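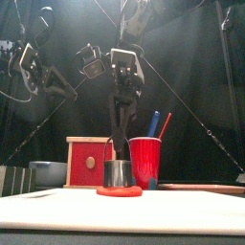
Center arm, fingers nearly at the rim of the steel cup. Left arm parked up high, for now.

Bernadette Fahy
@bfahy_motion

1/ We've been running Trikine 2 on the two-arm cell since 5th March and I keep getting asked if it's as good as the launch post says. Long answer follows. Short answer: the planner is fine and I don't believe the headline number.

2/ The headline number is "100 percent collision-free in clutter." I'd like to meet the clutter. Every scene in their demo set is boxes on a flat table with a hand's width between them. My kitchen counter has never looked like that and neither does our bench.

3/ What does collision-free mean when the goal is to put your fingers right next to a cup? The planner has a padding parameter. Leave it at the default and half our grasps are rejected as "in collision" before anything moves. Set it to zero and everything passes. Guess which setting you'd pick for a benchmark.

4/ I'm not saying they did that. I'm saying the post doesn't give the padding, I asked, and the reply was a link back to the post.

5/ Thin stuff is where it gets ugly. The steel cup has a wire handle that arches over the top. In the octree at default resolution that handle comes and goes from one update to the next. Planner sees clear air, plans through it, reports success. Technically true given the map it had!

6/ Oisín Ó Briain made the fair point that this is a perception problem and I shouldn't pin it on the planner. OK. But Trikine ships the map builder, turns it on by default and reports one number for the whole stack. If you want credit for the stack you get blamed for the stack.

7/ So, our numbers. 436 planned moves, both arms live, padding at 4 mm, objects shuffled between sets. I'm counting any contact we didn't ask for, including the gentle ones that don't trip the force limit. The vendor log calls those "nominal."

8/ Most of the bad ones were late updates. One arm replans, the other is still following a trajectory that was checked against where the first arm USED to be going. The lag between the two is 100 ms on a good day. At demo speed you'd never notice.

9/ Which is my suspicion about a lot of two-arm videos, by the way. One arm moves, one arm waits, they swap. Go and watch the Skovthorpe reel again with this in mind. Lovely robot. It takes turns.

10/ Apolinar Ventura asked why we don't just do that too. We did, for months. It's slow and it's dull and it works. I would ship it tomorrow if somebody hadn't promised simultaneous motion in a slide deck.

11/ Wrist cameras next, because the other claim going around is that you can skip the world model altogether, feed the wrist views to a policy and let it sort itself out. We're trying the Nurus policy on the same bench. Same objects, no map at all.

12/ I wanted to hate it. On the red cup with the things standing up in it, it does better than our map does. Skinny upright objects are exactly what the octree mangles, and the policy never has to turn them into little cubes.

13/ Then you give it the clear cup. A wrist camera gets a couple of highlights and a lot of whatever is behind the plastic or glass or whatever you've bought. Our depth pipeline returns the tabletop. The RGB policy returns confidence, and I trust that less.

14/ View from one wrist while the other arm has a fingertip down in the clear cup. Ask yourself how much of the second arm you'd want to infer from this view alone, with your own fingers taking up the bottom of it.

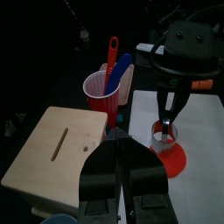 15/ The policy gets no joint states from the other arm. Let that sink in. The controller knows exactly where both arms are, to a fraction of a degree, and the setup we were handed throws that away and asks the network to guess it from pixels.

16/ Perla Becerra added the other arm's joint angles to the observation. It took her an afternoon plus a retrain. I'm not going to quote an improvement yet because we changed the lighting in the same week like idiots, and I'd be doing the thing I'm complaining about.

17/ Someone will reply with Mladenović. Yes, I've read the Mladenović write-up. Good idea, keep a slow checker beside the fast policy and let it veto. Our trouble is that the checker needs a map, and the map can't see the cup. The veto is only as good as the thing it's looking at.

18/ Fergal Fitzgerald's version is dumber and I like it more: ignore objects, only check arm against arm, using joint states, every control tick. Bumping a cup costs me a cup. Bumping the other wrist costs me a camera and a week of recalibration.

19/ That one is going in whatever planner we end up with. It's small enough to read in one sitting and it has no parameters you can quietly set to zero. (It has one. It's logged with every run.)

20/ Things I'd want in the next vendor post before I share it with anyone:
padding value
map resolution
whether both arms were moving
speed as a fraction of the limit
what counted as a contact
at least one object with a handle

21/ And the failures. Post the failures! I learn more from one clip of a gripper clipping a handle than from a whole reel at 8x speed with music on it.

22/ Since a few people have messaged already: no, I'm not telling you to avoid Trikine. The IK is solid, the joint limit handling is the best I've used, and the logs are readable once you stop believing the word "nominal."

23/ And no, the policy hasn't won either. It's good at the red cup. I've been around long enough to remember the last thing that was good at the red cup.

24/ We'll rerun the full set in June with the arm-vs-arm check on and the lights left alone. If the numbers make me look silly I'll post them in this thread.

25/ Replying to a DM: default padding is in the planner config, not the launch file. The launch file value gets ignored without a warning. Yes, I found that out the slow way. Yes, I've filed it.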